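Minitz, final report

Project course, spring. Team of three, me writing. Our supervisor was Elfriede Mayrhofer. Handed in 17 April 2020.

So the short version of what we did: we built a hand-held gripper with a camera on it, used it to record ourselves tidying a desk, and then tried to get our robot arm to do the same tidying from those recordings. The arm is called Minitz and so is the whole project, which got confusing in the group chat pretty fast. In this report I mean the project when I say "Minitz" and I'll say "the arm" for the arm.

How we got the topic

We didn't start with grippers at all. Our first proposal was a line-following cart that would carry mail down the hallway, and Ms. Mayrhofer sent it back with one sentence on it asking what we'd learn that we hadn't learned last year. Fair. Thaddäus Tanner (he did most of the mechanical work, and pretty much all of the soldering) had been reading up on teaching robots by demonstration, and he talked the other two of us into it over one very long lunch. I liked the idea because I'm the software person and I was sick of writing pick-up positions by hand. In the fall course we had an arm that could move one block from one taped square to another taped square, and if you bumped the table it would very confidently grab air.

The plan was that a person holds the same kind of gripper the arm has, does the job with it, and the camera sees what the arm's camera will see later. Then you train on those recordings. We picked "put the dishes in the basket" as the job, since our workroom desk always has dishes on it anyway.

The gripper

Thaddäus went through seven versions of the fingers. Version one was way too skinny and twisted when you squeezed anything heavier than a pen. Versions two and three were stiffer but the pads were slick, so a mug would just slide out, slowly, while you stood there squeezing harder and harder. By version five we had a wide pad with a rougher surface and that was the first one I'd call usable. Version six had a nicer hinge and a worse everything else. We went with seven.

The trigger linkage gave us the most grief. It has to close both fingers by the same amount or the thing you're holding drifts off to one side in the video, and then your training data says the mug likes to live on the left. We had a week of recordings like that before I noticed. I'd been looking at loss curves and not at the videos, and Ms. Mayrhofer was the one who said, very politely, "Have you watched any of these?" I hadn't watched any of these. We threw that week out.

My advice to next year's group, and I mean this with love: watch your videos! All of them, at normal speed, before you train anything.

Recording

We kept 234 demonstrations in the end. A demonstration is one item picked up from the desk and put in the basket, start to finish, one hand, no help from the other hand. That last rule was mine and it made everybody mad, but the arm doesn't have another hand so I stand by it.

Some things we figured out along the way:

Go slower than you want to. The camera blurs when you swing it around, and our early recordings were so smeary that even I couldn't tell where the edge of the basket was. We tried a brighter lamp and that helped with the blur, but then we got glare off the desk, so we moved the lamp, and then we got shadows, so we moved it again. We stopped at "good enough."

Move the basket. At first we left it in the same place every time and the arm learned to go to that place. It didn't care if there was a basket there. (We found this out with a mug. The mug is no longer with us.) After that we shifted the basket and turned it between recordings, so it'd be at a different angle each time.

Take turns. My recordings and Thaddäus's recordings look totally different. He comes in from high up and goes straight down, and I sort of sneak in from the side. Mixing them sounded like a bad idea to me, and for the first training run it was, because the arm would start high and then change its mind. Once we had more recordings from each of us it got a lot better, and it handled odd starting positions better than when we'd trained it on just me.

The wire basket

We have two baskets. The first was a solid plastic one, and it was easy. Then Thaddäus brought in a wire mesh one and said real people own these. I was against it. You can see right through the mesh to whatever is behind it, so the desk shows up inside the basket and the stuff inside the basket shows up outside, sort of, and there are thin lines across everything. The model that did great with the plastic basket did terribly with the wire one. It would stop short of the rim and let go.

We thought about painting it, or lining it with paper, and I'll admit I had the paper cut to size. Ms. Mayrhofer said we could do that if we wanted to write a report on paper. So we recorded more demonstrations with the wire basket in them, including a bunch where it already had things in it, and that turned out to be the part of the project I'm happiest with. A half-full basket is harder than an empty one, too. You've got a mug handle sticking out wherever it wants to stick out, and something tall standing next to it that you really don't want to knock over.

Results

We ran 51 test trials on the arm with the last version of the model. I'm not going to pretend this is a big study. For each trial we put one item on the desk, put the basket somewhere, and let it go. We called it a success if the item ended up inside the basket and nothing that was already in there got tipped over.

With the plastic basket it succeeded most of the time, and the misses were nearly all bad grabs at the start. With the wire basket it was more mixed. The arm usually found the basket, and usually got over the rim, and then it was a bit of a coin toss whether it'd let go at a sensible height. It likes to drop things from too high. I think that's from our recordings, because both of us got lazy near the end of a session and started letting go early, and you can see it if you watch them (see above about watching them).

Mugs went better than anything else. Tall round things were the worst, since the fingers have to come in level or the container leans. The full trial sheet is in the appendix, with comments. Ignore the comments in green, those are Thaddäus and they're mostly about lunch.

What I'd change

I'd start recording sooner. We spent until December on hardware, and a lot of that was us polishing a thing that was already fine. Version five would have been okay to record with.

I'd also put some kind of sensor on the fingers. Right now the model only knows what the camera tells it, so it can't feel when it's squeezing a mug and when it's squeezing nothing, and from some angles those look pretty similar.

And I'd write down the camera settings. We changed the exposure once, partway through, and I know roughly when, and "I know roughly when" is a terrible thing to have to say to your supervisor.

Thanks

Thanks to Ms. Mayrhofer for being patient and for sending back that first proposal. Thanks to Thaddäus for all seven sets of fingers. And thanks to everyone on our floor who kept asking if the arm could do their dishes. It can put them in a basket, sometimes! You'll have to wash them yourselves.

The recordings, the finger drawings and the training code are all in the Minitz folder on the course drive. If the folder asks for a password, ask me.

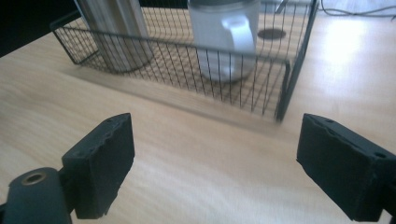

Gripper view of the wire basket with a mug and a tall container in it.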